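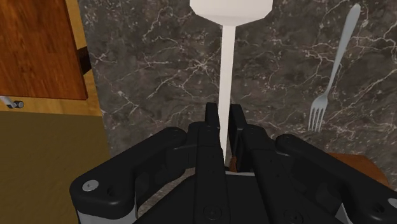
Stop reporting one success number

2023-10-06

Most manipulation teams I know, mine included, keep a single number on the wall. It is the share of simulated episodes that ended in success, and it goes up or down with each merge. I think this number should be retired, or at least moved somewhere less prominent, and the effort that goes into defending it spent on the episode log.

The number hides which part of the stack failed. A grasp on a thin kitchen utensil passes through a segmentation mask, a pose estimate, a grasp sampler, a motion planner, a trajectory tracker and a finger controller. The episode result is a single bit at the end of that chain. When the bit is zero you learn that at least one of six components misbehaved. When it is one you learn less, as two errors can cancel. We have had a pose estimate off by most of a finger width corrected by a tracker that was lagging in the convenient direction. Both bugs were in the tree for the whole of a release cycle. Fixing either one lowered the score, and the first person to try had the fix reverted.

Last year Carolina Barros went through a batch of 2078 episodes from our kitchen suite, which we run under an in-house harness called Kirkia. The batch had 466 failures. She did not look at the videos first. She wrote a checker for each interface between modules and ran it over the logs, asking a plain question at each one: given what this module received, was its output within tolerance? In 116 of the failures the first module to go out of tolerance was the planner, which everyone had assumed was the main offender. The greater part of the rest began upstream, in perception, and a fair share of those began with the mask. A white handle over dark veined stone ought to be an easy segmentation problem. It is, until the fingers are on either side of it and the wrist camera sees mostly gripper.

That last case is worth dwelling on. The approach phase ends with the object largely hidden by the hand that is about to close on it, and the estimate is at its worst when the tolerance is at its tightest. Our code handled this by continuing to update the pose at full rate right up to contact. The sensible behaviour is to inflate the covariance as the visible area shrinks, and below a threshold to hold the last good estimate and propagate it through the arm kinematics. This took 65 lines, tests included. It had been sitting in the issue tracker under a vague title for months, and it was never prioritized, as nothing in the aggregate score pointed at it.

There is an objection, and Remo Rüegg makes it better than most. Per-module tolerances are invented by the people who wrote the modules. They encode a belief about what downstream needs, and the belief may be wrong. A pose error of four millimetres along the axis of a long handle costs nothing. The same error across the axis puts a finger on top of it. A scalar tolerance treats them alike, so the checker raises false alarms in one direction and misses real faults in the other. The end-to-end result, for all its bluntness, at least measures the thing the customer wants.

I accept the first half of that. Our tolerances were crude, and the axis problem was real. The answer is to have the consumer of a message state its requirements. The grasp sampler knows which directions it is sensitive to and can publish that as a matrix alongside its request. We now do this in the planner interface and it has been less work than the argument about it. I don't accept the second half. The customer wants a spoon picked up in a room we have never modelled, and a score from a fixed set of rendered countertops is a proxy for that as well. It is a proxy with a long lever arm.

The other objection is cost. Logging every interface at full rate is expensive, and the log format becomes one more thing to maintain. Märta Engebretsen's estimate for our stack was that storage would triple. It did. We then dropped raw images from episodes in which every check passed, and the total came back to a little above where it had started. Format maintenance is a real burden and I have no trick for it. We version the schema, we refuse to merge a change without a migration, and people complain.

What I would ask of other teams is modest. Publish the first-fault breakdown beside the success rate. Record the seed, the scene hash and the controller gains for each episode – the gains especially, which in my experience are edited by hand and forgotten. Treat a success in which some module was out of tolerance as a defect and open a ticket for it. We call these lucky passes. There are more of them than I expected, and they are the episodes I would read first when moving a stack from simulation to a physical arm.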